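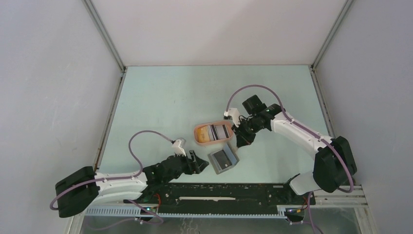
Collection notes, February

The two-arm cell is back up after the rail swap, so this month went into demonstrations. The total in the store is now 2,307 episodes across all tasks. Of those, 122 are new and belong to the container task: one arm steadies a shallow pink container, the other picks up a small gray box and puts it inside.

Sessions run for 15 minutes, then a break. I tried longer blocks in the first week and the late episodes were visibly worse. The paths got shorter, but the operator started closing the gripper before it was lined up, and a policy trained on that copies the habit. Short blocks cost some setup time and I am fine with that.

Start positions come from a printed list. When I let myself place things by feel, the plotted positions bunched up in the middle third of the table. With the list they spread out, including a few spots near the walls where the wrist has to turn in an awkward way. Those episodes are slow. I keep them.

Labeling is still by hand, with 3 outcomes: clean, recovered, failed. "Recovered" means the first grasp missed and the operator fixed it without a reset. For a long time I threw these out. The Danico write-up on retry behavior made me put them back, and the last checkpoint does try again after a miss. The older one just carried on to the container with nothing in its fingers.

Cables remain the main nuisance. Each wrist camera has a purple one running back along the arm, and if the loop at the wrist is too tight it pulls on the mount when the joint rolls. The mount shifts by a hair, the calibration drifts, and nothing in the log says so. I now record a calibration check before every session and compare it to the one before. If they differ by more than the limit, the session waits.

On the software side, I moved the recorder from Henik to Flodetti. Henik wrote camera and joint data on separate clocks and I was lining them up afterward with a script I did not trust. Flodetti stamps both at the source. File sizes went up – disk is cheap enough.

Still open: whether to mirror episodes left to right to get more data. The two arms are close to symmetric but the gripper wear is uneven, and I would want to test on a small set first. The Ansari format has a field for the acting arm, so at least the bookkeeping is there.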